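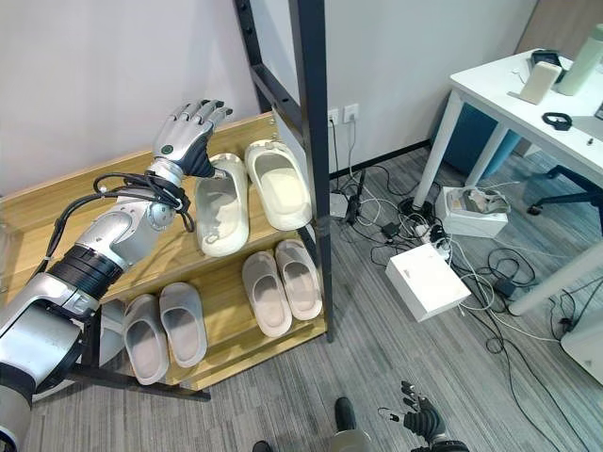 Do shoe deodorizing sprays work?

For a day or so, on a shoe that was already close to fine, and after that you're mostly paying for perfume.

Home & Habits / Sniff Test

I've had more mail about shoe smell than about any other subject this year, and most of it came with a recommendation attached. A spray, a pouch, a pair of little cedar blocks, a plug-in box with a blue light. Readers swear by these things. I'd like to believe them, and I've bought enough of the stuff to have earned an opinion.

Start with where the smell comes from. Feet sweat, and sweat by itself doesn't smell like much. Bacteria living on your skin and inside the shoe feed on it, along with dead skin, and what they give off is the part your family complains about. They like it warm and damp. A closed shoe worn ten hours a day is about as nice a home as they could ask for, and if you put it back on the next morning before it has dried, you've given them another day's head start.

A scented spray doesn't change any of that. It puts water, alcohol and fragrance into the shoe. The alcohol may knock back some of what's living on the surface, but the insole is foam or fabric and goes a lot deeper than the surface. The label on the Brirach spray I bought in June says it "neutralizes odor at the source." I wrote to ask what the source was and what was being neutralized. The reply said the formula was proprietary and offered me a coupon. My gym shoes smelled of lemons at breakfast and of gym shoes with lemons by the afternoon.

Pouches, then. The Skiltadero charcoal pouches claim to be good for 1000 uses if you set them in the sun once a month. How anybody established the 1000 I can't tell you, and I did ask. Charcoal does take up some odors, so I'm not calling it nonsense. But it only gets hold of air that reaches it, and a fabric bag sitting in the heel of a boot doesn't reach the toe, where most of the trouble is. A subscriber, Tiina Halonen, ran her own comparison with one pouch in the left boot and a wad of newspaper in the right, and had her husband sniff both without being told which was which. He picked the newspaper boot as the better one four nights out of five. That's one man's nose and one pair of boots. It's still more testing than I found on the package.

Newspaper works, to the extent it works, by pulling out water. Any plain paper will do. Change it once if the shoes are soaked.

The plug-in boxes are where the money is. The Bultudska cabinet dryer costs $119 and promises to remove "up to 99 percent" of bacteria with ultraviolet light. Watch the "up to." Ultraviolet light can kill bacteria it shines on directly, and the inside of a laced shoe is mostly places it doesn't shine on directly. The fan in the same box probably does more good than the lamp, and you already own a fan or can get one for much less. The seller's page boasts of 3000 happy customers. It showed me 1532 reviews, and a good many of those I read were written the day the box arrived, before anyone could have known much except that it came in one piece.

Freezing your shoes overnight gets suggested a lot too. A home freezer makes most bacteria go quiet for a while. It doesn't reliably kill them, and they wake up when your feet do. Also, your shoes are in with the peas.

Baking soda I'll give a half pass. It helps with the smell a little, it costs next to nothing, and you have to be willing to tap it out every morning. Keep it off leather, which it can dry out.

So what's left? Boring stuff. Two pairs in rotation, so each gets a full day off. Insoles out at night, standing up somewhere air can get at both sides. Laces loosened and the tongue pulled forward. Shoes kept on something open, well away from the closed plastic bin or the bottom of the closet. Clean socks that aren't all cotton if your feet run damp, because cotton holds the wet against you. House slippers count, by the way. People wear them barefoot every evening for years and then blame the dog. If the tag says they can be washed, wash them, and let them dry all the way through before you wear them again.

Replace the insoles before you replace the shoes. A cheap flat pair will do. I have never been able to tell the "odor-fighting" kind from the regular kind after a month.

Aleksi Miettinen wrote on Wednesday to say I was too hard on cedar shoe trees in the last issue. Maybe. They help a dress shoe hold its shape and they soak up a bit of moisture, and I'll grant him they smell nice. I said they weren't worth the price Sheehan is asking for them, and I still think so.

If the smell won't budge after a few weeks of dry shoes and clean socks, or the skin between your toes is peeling or itchy, the problem is likely your feet. See a doctor or ask a pharmacist. No shoe spray is going to treat athlete's foot, whatever the can hints at.

Next issue: mattress protectors that claim to "breathe." Send me what you've bought and what you paid for it.

Search past issues Enter a keyword Go

Last updated: June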